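Tredadano G4 two-finger gripper
Parallel jaw, electric, with soft pads. Sold by Gamage Automation Supply.

Product notes updated 26/05/2021

The maker calls the G4 "the last gripper your line will need." We sell it and we don't believe that. It's a decent small gripper with a fair price, and it does some jobs well and others badly. We ran it on our own bench before we agreed to stock it, next to the Claltdale C2, which we have carried for longer. What follows is what we found, including the parts the maker would like us to leave out.

What you get
Gripper body with motor and control board built in
4 pairs of finger pads (two flat, one grooved, one soft)
Cable, 2 meters
Mounting plate for the Somcombe arm; plates for other arms are extra
Paper manual, which is thin and has the wiring table on the wrong page

Rigid parts
Boxes, bottles, lids, blocks. The G4 picks them up and puts them down, and so does every other gripper in this price range. The grip force setting is easy to reach and holds where you put it. If your work is all hard plastic and cardboard, you could buy on price and be fine. The C2 is a little quicker to close, but we wouldn't pay the difference for that alone.

Soft packaging
The brochure says the G4 is "ready for flexible packaging." We asked what that meant and got back a video of it lifting a sealed bag and setting it down. Lifting a bag is the easy part. Most customers who ask us about soft packs want them opened, or folded, or emptied into something, and that takes two points of contact that keep shifting against each other while the film slips and wrinkles. Before you read any force chart, look at the job done by hand and ask which of those finger positions your gripper can hold.

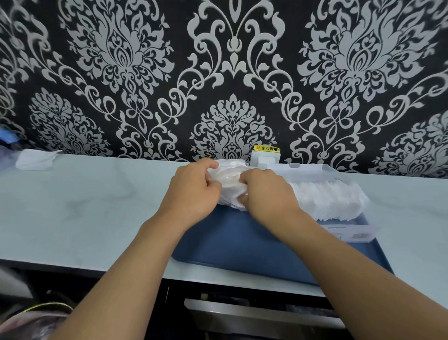 Hand reference for the soft pack task: both hands on one packet, clear box beside it and blue tray below.

Look at the left hand in particular. The fingers curl around the film and pinch it at the same time. A parallel jaw can pinch. It can't curl, and no pad in the kit changes that. With two G4 units on two arms we could hold a packet from both sides and pull, and out of 51 tries we got 8 clean openings. The C2 did no better on the same task. Anyone who quotes you a high success rate on thin crinkled film should be asked what film, how full the packet was, and who placed it in the jaws.

The soft pads do help with folded wipes and similar goods once they are out of the wrapper – we could take the top one from a stack more often than not. Expect the next one down to come along sometimes. A wrist camera makes this easier to spot, but the G4 has no camera mount, and the clip-on bracket sold for it blocks the release screw.

Controller
Works with the Somcombe controller from firmware 4 onward. The position reading is good. The "object detected" signal is less so: with thin film between the pads it often reported an empty grip. We ended up ignoring it and checking finger position instead. The maker has promised a fix for August. Don't buy on the strength of that.

Who should buy it
Labs and small lines handling firm items, or anyone who needs a second gripper and already owns a Somcombe arm. If soft packs are your main work, send us a bag of your real packaging first and we'll run it on both models – there is no charge for this, and you get the failed tries along with the good ones.

Returns are accepted on unused units with the pads still sealed. Mounting plates for other arms are made to order and can't be returned.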